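About us

14 May 2026, by the Clelmont office

Clelmont Water Testing. Small lab, Flarkdale, at the back of the old produce store on the highway side. We test water for people who aren't on the town supply. Bores, rainwater tanks, dams, the odd creek. That's most of it really.

Been meaning to rewrite this page for ages. The old one still had the fax number on it.

How it started

Two of us, one bench, a second-hand fridge. There was nowhere closer than the city to get a tank tested, and by the time a bottle had spent a day and a half in the back of a courier van the bacteria result wasn't worth much. So we opened up here. First year was mostly neighbours, and neighbours of neighbours. Then the dairy farms, then the schools out past Soliman, then the caravan park.

The name is just the name of the farm next door to where we both grew up. People ask. No story in it.

What we do

Drinking water from tanks and bores, the basic check. E. coli, total coliforms, pH, hardness, salt, iron, nitrate. Most households want this one and nothing else.

Stock water. Salt mainly, plus sulphate if your bore is on the Soliman side, where it runs high.

Irrigation water for orchards and veg growers. We do the sodium numbers your agronomist will ask for. If they want something odd, ring first, we might have to send it on.

Lead and copper, for older houses. Take this one first thing in the morning before anybody runs a tap.

Pool water, no. Try the pool shop. They do it free and they're good.

We also don't do asbestos, soil, or paint. We get asked about all of these every week.

The lab

Moved into the current building in November, the year before last. Twice the bench space and a proper cold room, so samples dropped off late don't have to go in the same fridge as the milk any more. Still a bit of paint to finish. The front counter is the old one from the produce store, we sanded it back and kept it, the dents are from feed bags.

Parking is round the side. Trailer turning is tight but people manage. Please don't block the roller door, the gas delivery comes through there.

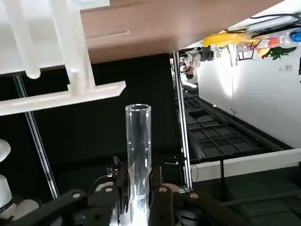 Clear glass tube, open at the top. Clelmont lab, Flarkdale.

Results normally take 2 working days for the chemistry. Bacteria takes as long as it takes to grow, there's no hurrying it, so allow a bit more. We email a PDF and if something is over the guideline we ring you as well, same day, even if it's after tea. If you'd rather have it on paper tell us at the counter and we'll post it.

Last financial year we put through 971 samples, and 671 of those were household tanks. Bit of a jump on the year before. The dry spell did it, tanks got low and people were drawing off the bottom where the muck sits. If yours is under a quarter full, test it, and get the sludge looked at while you're there.

Cledelari

Cledelari is our reminder service. Not an app, just a list and an email. You sign up, we send you a note once a year to say your tank is due, with a label you can print and stick on the bottle. It's free. It doesn't lock you into testing with us and we don't pass the list on to anyone. A few of the tank cleaners have asked to buy it and the answer is still no.

If you've moved house let us know or you'll keep getting notes about somebody else's tank.

Taking a sample

The bottles are at the counter, also at the Soliman post office and the rural store. Use ours. Not a rinsed out soft drink bottle, not a jam jar, we can't test from those and we'll have to send you home again which nobody enjoys.

Take the aerator off the tap. Wipe the tap down. Run it for a couple of minutes, fill to the line, lid on. Don't rinse the bottle out first, there's a bit of powder in the bottom and it's meant to be there. Keep it in an esky with an ice brick and get it to us the same day, before three if it's bacteria. Put your name on the bottle and not just on the bag. Bags come off.

Drop-offs before a long weekend are tricky, ring and check we can read the plates on time.

Who we are

Still small. Everyone who works here lives within the shire and all but one of us drinks tank water at home, so we do have some skin in it. We take a work experience student from the high school most years. They wash a lot of glasware, sorry in advance, but they also get to run samples start to finish and come out on a collection round with us.

We do school visits too. Usually the grade fives. We bring a few litres of dam water and a microscope and that's the morning gone. No charge inside the shire, petrol money if you're further out.

We're not the council and we're not the health department. If your result is bad we'll tell you what it means and what other people have done about it, boil it, treat it, clean the gutters, fix the first flush. We don't sell filters. Tried it for a few months, didn't like it, felt like a conflict. There's a list of plumbers on the counter and they're in alphabetical order, don't read anything into it.

Complaints

If you think a result is wrong say so. We keep part of every chemistry sample for a fortnight and we'll rerun it. If the first number was our mistake you get your money back and a fresh bottle. Bacteria we can't rerun from an old sample, so that's a new one, but we won't charge for it if the fault was ours.

Hours

Weekdays, half eight to half four. Closed over lunch when there's only one of us in. Out of hours there's a cold box by the side door, fill in the form and put it in the slot. Somebody checks it first thing in the morning. Please shut the lid propely, the possums have worked out how it opens.

Prices are on the sheet at the counter and on the prices page. Pensioners and CFA members get a discount, just mention it.

Contact: use the form or call the lab in hours | © Clelmont Water Testing, Flarkdale | Back to top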